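Rovberg旧枕头回收延长到明年春天

Rovberg市的旧枕头和旧被子回收项目将继续进行，到明年春天才结束。负责这个项目的纺织公司Nasotex在十二月公布了这个决定。原来的计划是只做八个星期，但是居民送来的东西比公司准备的仓库还要多，所以市政府和公司商量以后，同意把时间延长。

项目在秋天开始，市里一共设了13个回收点。大部分回收点在超市的停车场旁边，也有几个在图书馆和游泳馆的门口。居民可以把不再使用的枕头、被子和床垫罩放进绿色的大箱子里。箱子不收床垫，也不收地毯。

Nasotex在一份书面说明中表示，公司在前八个星期收到的枕头里，有20%还可以直接清洗和修补，然后交给需要的机构使用。其他的枕头要先拆开，把外面的布和里面的填充物分开。布可以做成工业用的擦布，填充物按照种类分别处理。羽绒的价值最高，但是数量不多。化学纤维的填充物最常见，洗干净以后可以用在家具的靠垫里，也可以做建筑用的隔音材料。

过去，Rovberg的居民只能把旧枕头放进普通垃圾里。市里的旧衣服箱不接受枕头，二手商店也很少接受，理由主要是卫生。市政府环境部门说，很多居民打电话来问过这个问题，特别是在搬家比较多的夏天。有的人把旧枕头放在地下室好几年，既不想扔掉，也不知道可以送到哪里。

清洗的工作由Zein洗衣厂负责。这家工厂在城市北边，平时主要为医院和酒店洗床单。厂里为这个项目专门安排了一条夜间的生产线，晚上洗枕头，白天还是洗酒店的东西。枕头洗完以后需要很长的烘干时间，尤其是羽绒枕头，如果里面没有完全干，过几天就会有味道。工厂说，烘干是整个过程里最花钱的部分，也是最容易做错的部分。 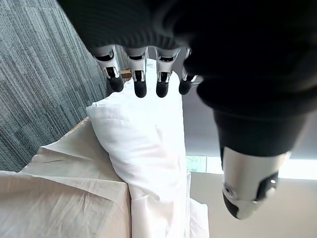 本页最后修改：12月，16:40

附近的Grondon镇也想参加这个项目。镇政府已经向Nasotex提出申请，希望在火车站旁边设一个回收点。Nasotex回答说可以考虑，不过要等新的仓库准备好以后再决定。现在的仓库在Rovberg的旧港口区，屋顶比较低，大包的被子不能堆得太高，消防部门对通道的宽度也有要求。新仓库在同一条街上，以前是一家家具店的库房。

酒店也是一个重要的来源。Rovberg的一家大酒店最近重新装修，一次就交出了519个枕头。这些枕头的大小和材料都一样，处理起来比居民送来的方便得多。居民的枕头种类很多，有的没有标签，工作人员要先打开一个小口，看清楚里面是什么，才能决定送到哪一条线。Nasotex希望别的酒店在更换床上用品以前先通知公司，这样可以提前安排车辆。

不是所有的人都对这个项目满意。住在图书馆附近的一些居民向市政府反映，回收箱经常是满的，周末的时候有人把袋子放在箱子外面，下雨以后就不能再用了，而且不好看。市政府承认有这个问题，并且要求Nasotex增加收集的次数。从这个月开始，图书馆和游泳馆门口的箱子每天早上都会清空，其他地方的安排不变。

还有一个问题是费用。居民送枕头是免费的，酒店和公司要按照重量付钱，价格由双方在合同里规定。市政府给项目的补贴原来只计算到十二月，延长期间的补贴还需要市议会同意。环境部门对结果比较乐观，认为送去焚烧的垃圾少了，市里也能省下一部分处理费。具体省了多少，要等到项目结束以后才能计算出来。反对党的议员在会上提出，应该先公布完整的账目，然后再讨论要不要把这个项目变成长期的服务。

对于家里有旧枕头的居民，市政府提醒以下几点。枕头要放在封好的袋子里，袋子不要太大，一个人能拿得动就可以。有霉点或者很湿的枕头请不要送来，它们会影响同一个箱子里的其他东西。枕套可以留在枕头上，也可以取下来，两种情况都能处理。记忆棉的枕头暂时不收，Nasotex正在寻找能够处理这种材料的合作伙伴，有消息以后会在公司的网站上公布。

修补好的枕头已经有了第一批使用者。市里的临时住所在天气变冷以前收到了一批，一家动物收容所拿走了不适合给人使用的小被子。收容所说，冬天的时候，他们每天都要换洗狗窝里的垫子，旧的很快就坏了，所以对被子的需要一直很大。想要申请的机构可以向环境部门写信，说明需要的数量和用途，申请表在市政府一楼的服务台也可以拿到。

节日期间，回收点照常开放，只有游泳馆门口的箱子会暂时关闭，原因是那里的停车场要修排水管。附近的居民可以使用超市旁边的箱子。停车场修好以后，箱子会放回原来的位置。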